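**Home Organisation, evening course, Kemport**
Handout for session 2: the worktop (2/14/25)

Most advice on kitchen worktops comes from people selling boxes. Read the Junwood leaflet in your folder with that in mind. It claims a tidy counter "saves hours", and gives no source. I have looked for one and found a survey by a shop.

What can we say with any confidence? A worktop is for preparing food. Things kept on it for good take space from that job, and each one should have to argue for its place. Start with the bread end. A toaster used every morning has a fair case. The towels that settle on top of it have none, and towels on a toaster are a fire risk whatever the leaflet says about "soft touches".

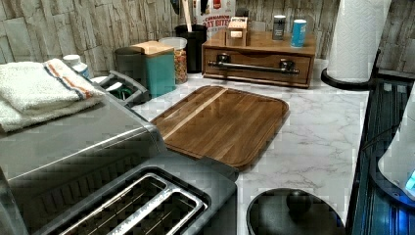
Cereal is harder. The Drelurby method says decant everything into clear jars. I am doubtful. A jar shows you what is running low, fine, but if the box stays out as well you have gained a jar and lost nothing. You also lose the date and the allergy notes unless you cut them off and tape them on. Do it for foods you finish quickly and leave the rest in the cupboard.

## The clear middle

Rathore's rule is that the middle of the counter stays open and everything else goes to the edges. I like this more than most rules, with one complaint: it only moves the crowd. A toaster and a toaster oven on the same side, with cords running off in different directions, still have to be wiped round. Measure your open stretch before you believe in it. If it's under 200 millimetres deep, you'll be chopping on your knees.

1. Take everything off the middle and put back only a board or a tray.
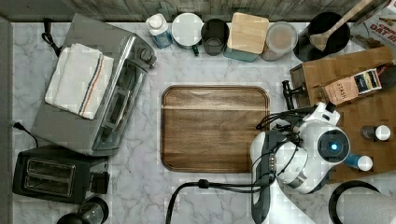

2. Put the back row in order of use. Medicines and vitamins don't belong in it; find them a dry cupboard out of children's reach.
3. Leave it for some 10 days, then look at what has crept back.

## Boxes, caddies, crates

Be careful here. An organiser is one more object. A wooden crate with nothing in it but a bit of crumpled foil takes up the same room as a full one, and people will defend it for years because it matches the tray.
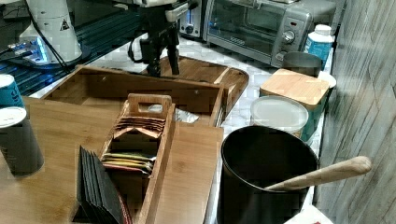

Ask of any box: what would I do with the contents if it broke? If the answer is "throw them out", you have your answer about the box too.

Tea is the usual test case. A long caddy with the packets standing up or stacked by kind does work, in my view, provided you drink all the kinds. Sort by wrapper colour if you must, though it tells you little about what's inside. 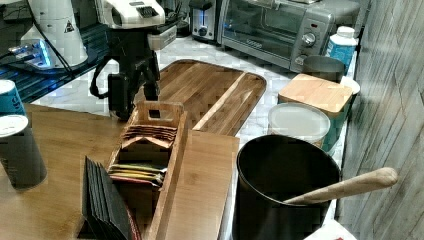 The same goes for boards. Two is plenty for most homes, one for raw meat and one for the rest, and a groove round the rim is worth having only if you carve.

**For next time:** bring a list of what lives on your own worktop, with the date you last used each thing. Guesses are allowed if marked as guesses. We return to cupboards in May.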